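Robot domestique : où en est-on des corvées ?

Dernière mise à jour : 17 avril 2018

On appelle robot domestique toute machine capable d'accomplir, seule ou presque, une tâche ménagère. La définition est large, je vous l'accorde ! Elle englobe l'aspirateur en forme de galet, la tondeuse, et puis celui qui nous fait tous rêver depuis l'enfance : l'humanoïde qui débarrasse la table. C'est de ce dernier que je parle dans cet article, parce que c'est celui sur lequel on m'écrit le plus.

Le cas de la bouteille

Prendre une bouteille sur un meuble et la mettre ailleurs, vous le faites sans y penser. Pour une machine, c'est un petit catalogue d'ennuis : le plastique se déforme, le liquide bouge, la transparence trompe les capteurs (les reflets aussi, d'ailleurs). Il faut serrer assez pour que ça ne glisse pas, pas trop pour ne pas écraser. J'ai un faible pour cet exercice, qui a l'air idiot et qui mobilise à peu près tout ce qu'on sait faire en robotique. 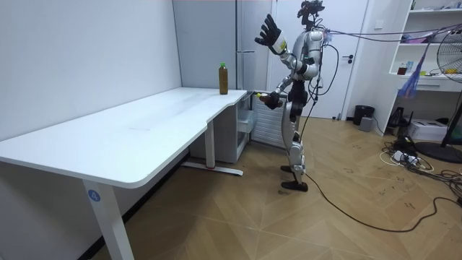
Humanoïde au bord d'un bureau blanc, un objet à bouchon jaune dans la main basse.

Les mains à plusieurs doigts ont longtemps été jugées trop fragiles pour ce genre de travail. Eusebio Arango, qui a conçu la pince Hrubý, défendait encore en janvier les deux mâchoires toutes simples : moins de moteurs, moins de pannes. Brândușa Căpraru lui répond que nos maisons sont remplies d'objets dessinés pour des doigts, et je penche plutôt de son côté, même si le budget me donne tort.

Ouvrir, poser, refermer

Le rangement complique encore l'affaire. Un tiroir se tire selon un axe précis, et si la main dévie, il coince. Ensuite il faut passer au-dessus du rebord sans l'accrocher, puis lâcher l'objet au bon moment. Sur le banc Gutdale, on découpe la corvée en 4 étapes (repérer, saisir, transporter, déposer) et on note chacune à part. Je trouve la méthode bien plus parlante qu'un simple « réussi » ou « raté ».
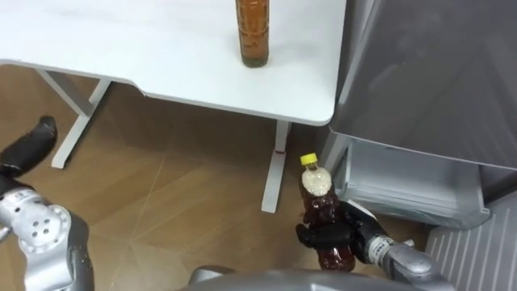 Bouteille à bouchon jaune tenue devant un tiroir sorti ; une autre est debout sur la table.

Alors, ça marche ?

Oui et non. Dans une pièce connue, avec des objets connus, le Kakside atteint des résultats très honorables : sur 100 prises, 13 échecs à Skolau, surtout au moment de lâcher. Changez la lumière ou posez la bouteille couchée, et les chiffres dégringolent. Quant à la vitesse, prévoyez un bon livre.

En atelier, c'est plus avancé. Les pièces arrivent toujours au même endroit, dans le même sens, et un bras fixe s'en sort très bien sans jambes ni tête. La maison, elle, change tous les jours (la mienne, toutes les heures).

Voir aussi : préhension robotique, main artificielle, téléopération, électroménager connecté.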